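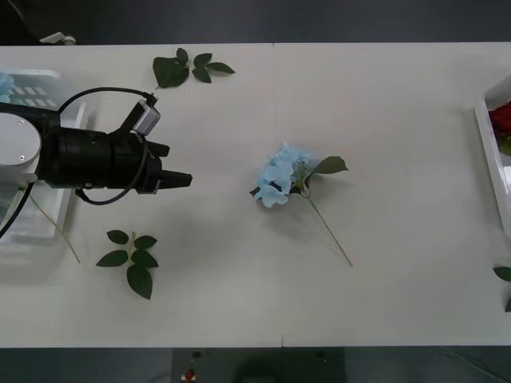 Plendum Robotics Club
Minutes of the ordinary meeting held on Saturday, September 19, 2020

Chair: Musyoka Koech
Present: 13 members, five of them joining by video call
Apologies: received from two members of the Grotemo team

1. Minutes of the last meeting

Agreed as a correct record. One correction to item 4: the spare power supply was lent to the Lema team, and has since come back.

2. Flower sorting project (Grunico team)

The team gave its report. The task is the one agreed in the summer: artificial flowers and leaves are laid out on the white table and the arm has to pick them up one at a time and put them away. Blue hydrangeas go in the clear bin on the left and red flowers in the white tray on the right. Leaf sprigs stay on the table and count as a fault if the arm picks one up.

The team has now logged 1002 attempts. Picking by the stem close to the flower head works better than picking by the head itself, where the petals fold and slip out of the fingers. The long stems are still a problem at the bin end. If the stem is held too far down, the head swings and catches on the rim. Members discussed turning the wrist before the drop. The team will try this first in slow mode.

The sprigs caused the most discussion. When one lies close to a flower the software sometimes treats the two as a single object. One member suggested taking them off the table until sorting is reliable. The team would prefer to keep them, as the rules for the February open day call for mixed material. Agreed to keep them, but to start each session with none touching a flower.

The chair asked about the cable that loops over the gripper. The team said it needs the slack when the wrist turns, and a tighter run pulled on the connector. It was agreed to try a longer sleeve and a clip further back.

Action: Grunico team to test the wrist turn and report on stems.
Action: M. Koech to order the sleeve and clips.

3. Line follower project (Lema team)

The second chassis is built. The motors do not run at the same speed and the robot drifts left on long straights. The team has a correction in code but would rather swap the motors. Spending approved for one matched pair.

4. Use of the workspace

Bookings are full on most evenings. It was proposed that each team be limited to two sessions a week until the end of term. Six in favour, four against, the rest abstaining. Carried.

Members were reminded to put flowers and sprigs back in the storage box after a session – several have been found on the floor – and to leave the arm in its rest position with the power off.

5. Open day

Plendum will have one table. The Grotemo team has asked to show its gripper designs next to the sorting demonstration. Agreed in principle, subject to space. Each demonstration is to last no more than five minutes.

Action: Grotemo team to send table measurements to the chair.

6. Any other business

A new member asked whether beginners may run the arm alone. They may not until they have done two sessions with an experienced member. The list of experienced members is on the noticeboard and needs updating.

The chair closed the meeting at 12.40. The date of the next meeting will be sent by email.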